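Wallcoverings in Use: The Teal Floral Papers
Study Collection Gallery, Room 6

The Brullach Study Collection holds 594 wallpapers, borders and printed linings, most of them acquired from manufacturers, decorators and private households. This gallery page presents the collection's teal floral group, a small set of papers in which large flowers are printed on a dark blue-green ground. It is intended for students, decorators and members of the public who wish to consult the papers before making an appointment to see them.

The text was prepared by Despina Sârbu, keeper of printed papers, with notes on hanging and repeat by Traian Gavrilă of the conservation workshop.

About the group

Dark-ground florals have returned to favor several times. They were hung in dining rooms and entrance halls, where lamplight suited them, and later in bedrooms and small studies. The teal examples in the collection share a limited range of colors – orange, pink, pale blue and a soft green – and most depend on a strong contrast between open blossoms and narrow foliage. The earliest papers in the group came with the Zamfir bequest, which contained 322 sample sheets, many with the original trade labels still attached to the back.

A recurring question for visitors is scale. A pattern that appears generous on a roll can seem restless in a confined space, and a pattern reduced to half its size may read as texture from across a room. Printers have often issued the same design in two sizes so that the smaller could be used on lower walls, screens or the inside of cupboards.
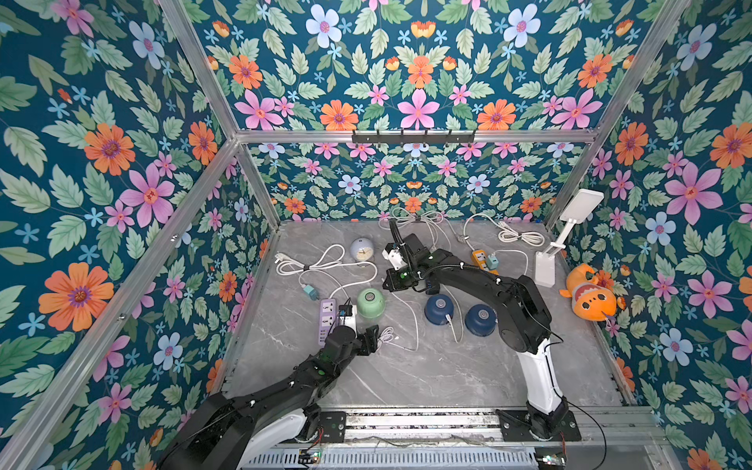

Can a large floral pattern be used in a small space?

It can, provided that the repeat is planned before the first length is cut. The workshop advises placing the largest flowers where they will be seen whole and allowing the joins to fall in the foliage.

Large orange and pink blooms on deep teal, with a denser, smaller-scale version of the same design on the lower back wall. Star-shaped blue blossoms and pale green serrated leaves fill the ground between the larger flowers.

Notes on the pattern

Serrated leaves are useful to the designer of a dark paper. Their broken edges carry the eye from one flower to the next and soften the outline of the repeat. In the Cendcombe papers, which form the largest part of the group, the leaves are printed first and the flowers laid over them, so that a slight shadow of green can sometimes be found beneath a pale petal.

Orange is the least stable color in the older sheets. Several have faded to a dull buff along the edges where they were exposed in sample books. Pinks have lasted better. The teal ground is generally sound, although it marks easily and shows white at any crease. Readers are asked to support each sheet with both hands and to leave the turning of oversized pieces to staff.

Hanging and matching

Papers with a drop repeat require more material than a plain stripe, and the difference is greatest in rooms with many corners. Mr. Gavrilă recommends that one full roll be kept aside for later repairs, stored flat and away from daylight. Where two scales of one design meet, a narrow rail or painted band gives a cleaner result than a direct join – the eye is otherwise drawn to flowers that nearly match.

Consulting the papers

The teal floral group may be seen by appointment on Thursday afternoons from two o'clock. Groups are limited to 6 readers. Pencils only are permitted in the study room, and bags should be left at the front desk.

A printed handlist, with pattern names, dimensions and dates where known, is available from the Brorari reading room. The wider catalog, with roughly 3,000 entries covering papers, textiles and trade cards, may be searched on the reading room terminals. Requests for reproductions should give the shelf number and the intended use.

The gallery will be extended in July with the collection's yellow-ground florals and a selection of ceiling papers.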